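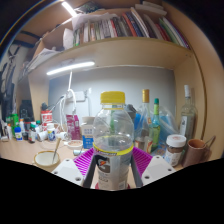

Picking up a bottle at a crowded desk with the Nodia hand-held gripper, ribbed magenta pads fitted.

Nodia starter kit: README

Welcome, and thank you for giving our little kit a try! In the box you'll find the gripper, its camera mount, and a spare pair of finger pads (they do wear, so keep them somewhere you'll remember). The sample set has 116 recordings made at ordinary desks, clutter and all, and we'd love for you to add your own.

Please charge the grip for 10 minutes before first use. Questions go to Napaporn Noiphan, who is always glad to hear from you.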